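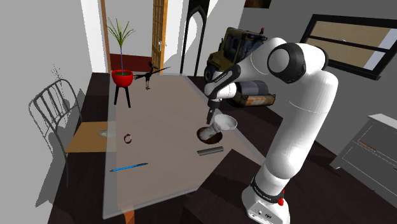

White bowl, brown plate, long pale table.

05/09/2025

Friday at last, and my feet are killing me! I walked all the way from Ulovgate to the Vergara shop after work to look at dining tables, because mine has had a wobble since February and I've been putting a folded bus ticket under it like a student. Genalyn Umali came along (she said she'd only stay ten minutes, ha) and we ended up sitting at every single table in the place.

I still want a glass top. Genalyn says I'll be wiping fingerprints off it until I die, and she's probably right, but my kitchen is so dark and I think it would help. The one I liked best was over 40 percent off and still more than I wanted to pay, so I wrote the price on my hand and we went for noodles.

Then the 18 bus didn't show up, so we stood there talking about her sister's wedding in Wikanmont. I have to bring a dessert! For 73 people! I said yes before I heard the number. I'm thinking lemon bars, cut small, and I could borrow the big trays from Mom if she hasn't lent them out again.

Home by 10, soup from the freezer, half an episode of Trasia and I fell asleep on the couch with my shoes on. Tomorrow I need to measure the kitchen properly, call Mom about the trays, and buy lemons if the market has any decent ones.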